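3.2 Desk Equipment and Cable Storage

The second group of items consisted of wired computer keyboards in regular office use at the Gikcombe site. Earlier work on shared desks (Sikora and Gaber) treated the keyboard as a fixed part of the workstation. Our interviews suggested otherwise: staff moved keyboards between desks often, and the cable was the part they complained of most. Each keyboard was therefore recorded together with its cable on a plain white surface. 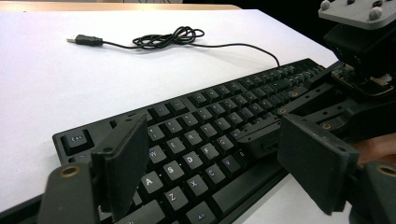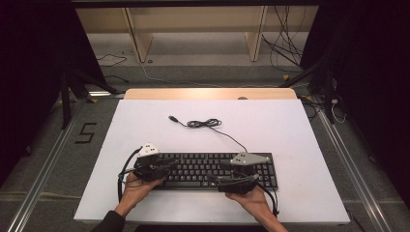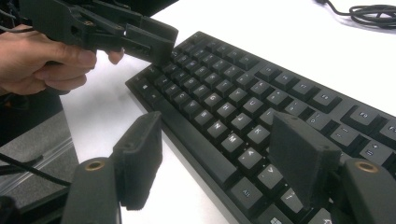

Figure 4. Full-size black keyboard on the white work surface, item 12 in the Helmy inventory.

Cable condition was coded separately from the condition of the keys. Coders El Ouafi and Cheon assigned one of three grades: straight, gathered, or tangled. Item 12 was graded tangled on account of the loose coil between the keyboard and the USB plug, although the last length before the plug runs straight. The white legends on its black keycaps were graded legible. Of the 100 keyboards in the inventory, 70 received the grade of gathered or tangled, and disagreements between coders were settled by Salem.

Two limits apply to these grades. First, a coil says little about how a cable was stored, as the same shape may result from a drawer, a bag or a hurried move to another desk. Second, the grades do not take account of cable length — a matter left to the survey described in Section 3.4. Cable ties were excluded from the coding and are listed with the other small accessories in the appendix.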